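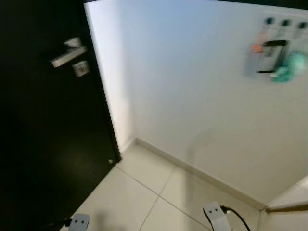
Jayanthi Poduval has read more home-robot safety rules than she would wish on anyone, and she thinks most of them were written for a factory. "They want a marked floor and a fence," she says. "Then you go to a flat, and it's a lever handle, a wall and a feather duster of a thing hanging by the door. Where does the fence go?"

She reviews codes of practice for Rekivum, a small testing outfit. The latest to reach her desk has 5 sections on emergency stops and not a word about keys.
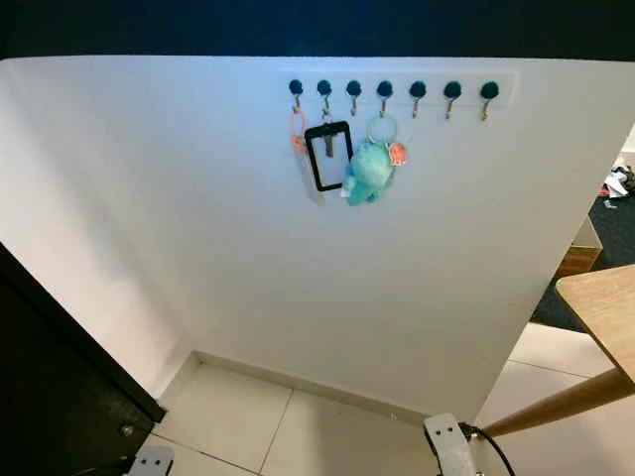 "Keys are the whole question for me," she says. "If an arm can lift them off a hook, who said it could? I asked the authors. They told me it was a matter for the householder."

I put it to her that a rule for every hook would bury the makers in paper. She half agrees. The draft asks for 2,000 hours of logged running, and she doubts anyone will read the logs.

What would she have instead? "A list of things it mustn't touch unless told, and a person who checks the list in the actual room." 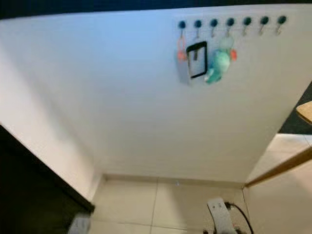 Cables and small print

The draft says floors should be "reasonably clear". Poduval snorts at that. A power strip on the tiles is normal in most homes, she says, and a tester who tidies it away has tested some other home. 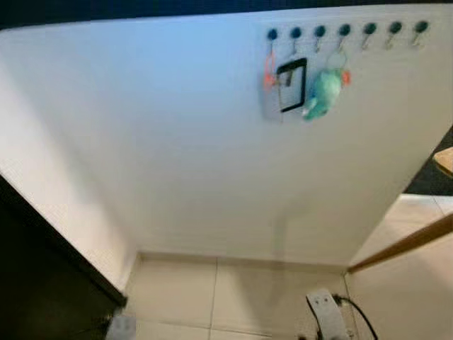
Her colleague Muthu Acharya is kinder about the draft and expects a better one in March. Poduval has asked to see it before it goes out. So far she has had no reply.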